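Planning and Budgeting for a Tabletop Robot Arm: Common Questions

What should the first budget cover?

The arm, the gripper, a table and the props. At Clemthorpe we price these as four separate lines so that a delay on one does not hold up the others.

How much should we set aside for props?

Our last set cost $394. Plates, bowls and play food are the cheap part. Order spares in the same colors.

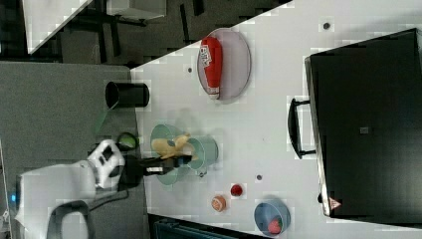
Do we need a large appliance on the table?

Only if your tasks call for one. A toaster oven takes up a lot of surface, so measure it before you order the table. Ours was the Haque bench, at $1,519 with delivery.

What about cables?

Allow some 30 percent more length than the drawing shows. The gripper has to reach plates and bowls on the far side without pulling anything tight.

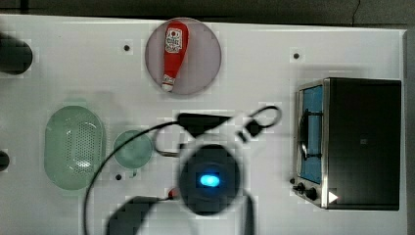
Cable clips and sleeves come to less than $200 and can go on the same order. Ask for them before the quote is closed, as adding them later means a second shipping charge.

When do orders close?

Requests for the spring round are due by the end of March. Send them to Aslı Sönmez in purchasing, with a table sketch attached.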